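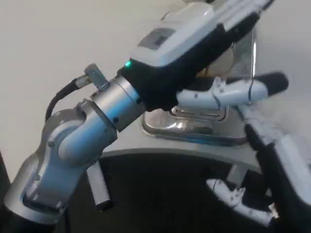
The Brolent counter service is offered by Deritz on a monthly lease, and the purpose of this talk is to set out what the lease includes, what our review found, and what a site would need to agree before signing. The lease covers both arms, both hands, the control unit, fitting, and one planned maintenance visit each quarter. It does not cover the espresso machine, which remains the property and responsibility of the site. Members should note the cabling in particular. The black lead leaves a connector on top of the wrist and loops back behind the elbow, so it travels with the arm, and the supplier treats it as a wearing part. Leads are replaced free of charge in the first year and are chargeable after that. The small green light by the black covering is also worth pointing out to staff, as the operator guide refers to it several times.

(Pause. Ask whether the printed price sheet has reached the back rows.)

Price. The standard lease is £1,683 a month for a single station. Hendley was quoted £1,686, the difference being a small delivery charge spread over the term. Both figures exclude VAT. The minimum term is two years, and notice must be given in writing three months before it ends. I would ask colleagues to read the clause on early return with care. The supplier has agreed to soften the wording but has not yet sent the new text.

Scope of the review. We looked at espresso and long black coffee only. Milk drinks are listed in the brochure as an optional extra and were left out of our terms of reference. Over the review period the station was asked for 639 drinks. Of these, 71 needed a member of staff to step in. Most of those cases concerned the placing of the glass before pouring, and a smaller number concerned the grinder, which the service does not control. Ebere Haruna kept the log and can supply the full breakdown on request.

Do not present the 71 as a failure rate. The term in the paper is "assisted drinks", and it includes cases where a person stepped in out of caution.

Glassware. The supplier's list of approved glasses is short. Ribbed glass is on it, thin-stemmed glass is not, and any new pattern must be sent to Deritz for a fitting session before use. That session is charged separately. For sites with mixed stock, the cost of buying a single pattern throughout should be added to the business case.

(Next slide. Leave it up during the remarks that follow.)
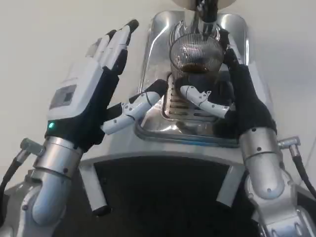
Korkor Owusu has written to say that the review gives too much room to the pour and too little to cleaning. In her view the service should not be taken up by any site until the supplier states plainly who wipes down the hand coverings, how often, and with what product. She adds that the maintenance visit is no answer to a daily task, and that her own staff would expect the matter to be in their written duties before the first morning.

Response. The point is accepted. The current guide gives one page to cleaning and does not say whether the black coverings may be removed by site staff. We have asked for a revised page and for a spare set of coverings to be included in the lease. Deritz has agreed to the first request and is considering the second.

Staffing. The service is sold as an aid to counter staff, and our paper assumes that a trained person is within reach of the station during opening hours. Training takes half a day. Ayodele Idahosa attended the pilot course and found the section on stopping the arms clear and well taught, though the section on restarting them was rushed — a second session has been requested.

Recommendation. That one further site be permitted to take the lease, subject to the cleaning page, the revised return clause and a named contact at the supplier. The decision is due in April. Comments on the draft should reach Abimbola Igwe by noon on Wednesday.

(If time is short, omit the section on glassware and go straight to questions. Questions on insurance should be passed to Jummai Ibrahim.)

Shared 9 times | 3 comments
© Hendley Catering Services. Contact the events office. Back to top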